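Small Cell Automation Board > Standards & Good Practice > House rules for tabletop sorting cells?

wattlebench
Joined August

Hi all, long time reader. I've been handed the job of writing the house rules for our sorting bench at Kenthorpe and I'd love some opinions before I print the thing and stick it on the wall. We run one arm over a mesh tray of mixed stuff (balls, crushed cans, knits, bits of plastic) and it sorts into boxes with holes in the top. There's an old one-page sheet from Strickland that came with the bench and it's mostly about where to put the e-stop. Nothing in it on how to load a tray, or when you're allowed to put your hands in!

My draft so far is below. Have a go at it.

1. Hands stay out of the tray and off the boxes while the arm is enabled. Paused doesn't count as disabled.
2. Speed cap of 500 mm/s for normal running, 62 mm/s if anyone is teaching a point with the pendant.
3. Fabric gets its own line on the load sheet. A blanket draped over the other bits changes the whole pick, so write it down.

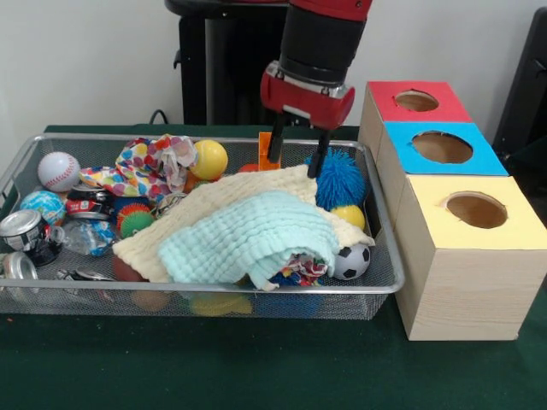 4. Boxes don't move once the run has started. If one gets bumped, stop, put it back, note it, start the run again.
5. Nobody changes the tray contents mid-run to "help".

That's the lot. What have I missed?

greasegun_gaz

Good start mate. Rule 1 is the only one I'd go to war over. We had a bloke reach in for a ball during a pause at our place and the arm picked up its queue again when someone else hit resume. He was fine, bit of a bruise and a very red face. Since then it's disabled, light off, then hands.

I reckon 500 is too quick over a full tray though. We run 233 and I don't miss the extra. Soft stuff snags, and at 500 you've dragged half the tray up before anyone's reacted.

mapleandsolder

I'm going to disagree with Gaz on the speed, sorry! If your force limit is set properly the snag trips it well before anything gets dragged. A number on the wall makes people feel good and then they never check the force limit. I'd put the limit first and the speed second. Our Derell checklist has it that way round and we've logged 132 runs on it with no fuss at all.

I do like rule 3. We had a whole argument over whether a ball under a blanket counts as "in the tray" for scoring. Pick one and write it down, I don't even care which.

greasegun_gaz

Force limits are great until somebody bumps them up because the thing kept tripping. Ask me how I know. Put both on the sheet, fine, but I'm keeping my 233.

wattlebench

Okay, both go on. Force limit gets its own line above the speed, and I'll drop the cap to 233 for trays with fabric in. Bare trays stay at 500 unless someone talks me out of it.

The other thing I wanted to ask is about loading. I've been mixing spiky balls, smooth balls, soft toys and building blocks in together and filling it right up, and my offsider reckons that's cheating because the arm always finds something easy near the top.
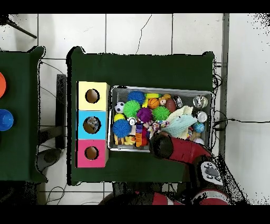
Should a full tray and a sparse tray be scored on the same sheet?

Keep them on separate sheets. A packed tray gives the gripper plenty to grab and a sparse one makes it work in the corners, so one average across the two tells you very little. Write the fill level at the top of each.

mapleandsolder

Ha, you beat me to it answering your own question. Agreed on separate sheets. I'd also do the easy-pick thing as a note and leave it out of the rules, or you'll be arguing about what "easy" means till Christmas.

drurer_dan_fan

Coming at this from the Drurer side of the fence, we do lots of paperwork and I'm a bit sick of it, so take this with salt. My one gripe with your list is rule 4. Starting the whole run again for a nudged box is over the top. Mark the position with tape on the cloth, slide it back to the tape, carry on. If you make the penalty that big people just won't report the bump.

greasegun_gaz

Tape on cloth moves with the cloth. Clamp the cloth first and then we can talk.

drurer_dan_fan

Fair point, ours is bare bench. I still wouldn't restart though.

wattlebench

I'm a bit torn on that one. I might try clamping the cloth and marking box corners for a month, with bumps written up but no restart, and see how many we get. Rule 1 is getting Gaz's wording. I'll post the new version when the laminator's working again.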